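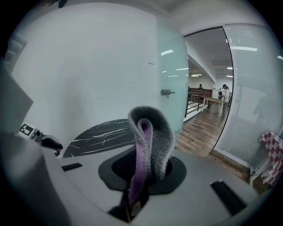 Agnes Sandberg
Research Engineer, Mevelari Lab

4.2 Open-day sessions

The second set of recordings comes from our October open day, held on a Friday in the same office space we use for regular collection. Visitors could watch a trained operator, then try the hand-held gripper themselves. We ran 3 stations. Only the sock station is covered in this section; the other two (cups, cable ends) are in 4.3.

Figure 4. Gray knitted sock with a purple lining, held at the base by the gripper and folded over into a loop. View from the tool's own camera. The black marble tabletop is behind it.

Socks were picked for a simple reason - people know what to do with them. No instructions needed beyond "pick it up, turn it, put it down on the other side." We had planned a longer script. Dropped it after the first group, too much reading and the line got long.

Each visitor signed the consent form, got one practice try and then recorded up to five episodes. In total 40 visitors took part and gave us 1,056 episodes across all stations, of which 316 are from the sock station. Episodes were cut by hand afterward by Indira Pisharody and the author. We kept failed grasps, and labeled them as failed, but removed episodes where the visitor stopped to ask a question halfway through.

Two things stand out when comparing these with operator data. First, grip point. Operators go for the cuff nearly every time. Visitors grab whatever is closest, so the sock ends up folded, doubled or hanging in ways we did not have in the Roltow set. Figure 4 is one such shape: the loop stands up close to the lens and hides part of the table behind it. For a policy that relies on this view the target area can be blocked just when it matters, and we come back to this in section 5.

Second, background. Regular sessions are run with the area cleared. On the open day people were standing and sitting in the open area past the doorway, and they show up small and far off in some episodes. We did not mask them for training. Whether that helps or hurts is not clear from our numbers, the sock subset is too small to split again.

Speed also varied a lot more then expected. Some visitors rushed, some held the sock in the air and talked to whoever they came with. We resampled to a fixed rate but did not trim pauses inside an episode - see the Jekivis baseline for a run with pauses removed.

Lighting was left as is, ceiling lights only. Marker tracking on the fingers was checked before the doors opened and agian at lunch, with no recalibration in between.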